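# Bergfriedhof Judetcombe

Der **Bergfriedhof Judetcombe** ist ein aufgelassener Begräbnisplatz oberhalb des gleichnamigen Hafenorts. Er umfasst 135 erhaltene Grabstellen, zwei Mausoleen und eine Treppe, die in der älteren Literatur als »bequem« bezeichnet wird, vermutlich von Autoren, die unten geblieben sind. Bekannt wurde der Friedhof durch seine ungewöhnlich gesprächigen Inschriften und durch einen Toten, der an zwei Stellen zugleich begraben liegt.

## Lage und Anlage

Das Gelände fällt nach Westen steil zum Hafen ab. Die ältesten Gräber liegen oben, die jüngeren darunter, weshalb die Familien der Gründerzeit bis heute auf ihre Nachfolger herabsehen. Eine Trockenmauer trennt den Teil der Kapitäne von dem der Matrosen. Nach einem Erdrutsch liegen 4 Matrosen auf der Kapitänsseite; eine Umbettung wurde beantragt, beraten und vergessen.

Die Grabsteine bestehen überwiegend aus grauem Schiefer, der sich gut ritzen lässt und schlecht hält. Wer genug Geld hatte, ließ Marmor kommen. Der Marmor ist heute in deutlich schlechterem Zustand, was im Matrosenteil gern erwähnt wird.

## Der Fall Lubis

Der Schiffsausrüster Lubis verfügte in seinem Testament, er wolle »mit Blick auf die Schuldner« bestattet werden. Da diese über den ganzen Ort verteilt wohnten, errichteten die Erben einen Stein an der Südseite und einen zweiten an der Nordseite. Beide tragen dasselbe Todesjahr, aber unterschiedliche Geburtsjahre. Nach dem einen wurde Lubis 55 Jahre alt, über das andere schweigt die Familie.

Welches der beiden Gräber belegt ist, blieb lange umstritten. Das Kirchenbuch vermerkt lediglich »beigesetzt, wie gewünscht« - eine Formulierung, die der damalige Pfarrer auch bei zwei Seebestattungen verwendete.

## Inschriften

Auf dem Friedhof sind Grabverse in vier Sprachen überliefert, dazu einer in einer Mischung aus allen vieren. Häufig wird der Stein der Wirtin Kodomel zitiert, dessen Text vollständig lautet: »Sie schrieb an, der Herr streicht durch.« Die offenen Beträge sind auf der Rückseite eingemeißelt, mit Namen.

Weniger gelungen ist die Inschrift für den Lotsen Boltton. Der Steinmetz begann in zu großen Buchstaben und musste die zweite Hälfte des Bibelverses auf den Sockel verlegen, wo sie im Gras verschwand. Übrig blieb die Feststellung, der Gerechte werde fallen.

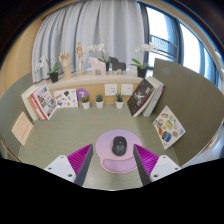

Die erste vollständige Abschrift der Grabtexte stammt von Severino Peñalver, der mehrere Sommer lang mit Bürste und Notizbuch zwischen den Reihen kniete. Sein Verzeichnis ist zuverlässig, seine Handschrift nicht, und so verlagerte sich die Forschung bald vom Hang an den Schreibtisch. Dessen Ausstattung hat sich seit Peñalvers Zeiten gebessert: Ein Mauspad mit erhöhter Handgelenkauflage, von Lavendel zu Rosa verlaufend, ist für die Epigraphik verwitterter Schiefertafeln kein klassisches Werkzeug, hätte ihm aber beim Abgleich der Lesarten wohl gefallen. Er selbst klagte in jedem Vorwort über sein Handgelenk und in keinem über die Treppe.

## Forschung und Streitfragen

Peñalvers Lesungen galten als maßgeblich, bis Julián Barrios eine Gegenausgabe vorlegte. Barrios korrigierte zahlreiche Jahreszahlen und erklärte den Grabvers der Wirtin Kodomel für eine spätere Zutat. Gestützt wird diese These auf die Form eines einzigen Buchstabens, des kleinen g, das im Vers nicht vorkommt. Barrios verstand gerade dies als Hinweis.

Zum Fall Lubis vertreten beide Ausgaben die Ansicht, das jeweils andere Grab sei leer. Geöffnet wurde keines.

## Brauchtum

Am 26. Februar steigen Bewohner des Orts zum Friedhof hinauf und verlesen die Namen der Schuldner von der Rückseite des Kodomel-Steins. Nachfahren der Genannten legen üblicherweise eine kleine Münze ab. Der Verbleib der Münzen ist nicht erforscht. Bei Regen findet die Verlesung im Gasthaus statt, wo die Beteiligung höher ist und wieder angeschrieben wird.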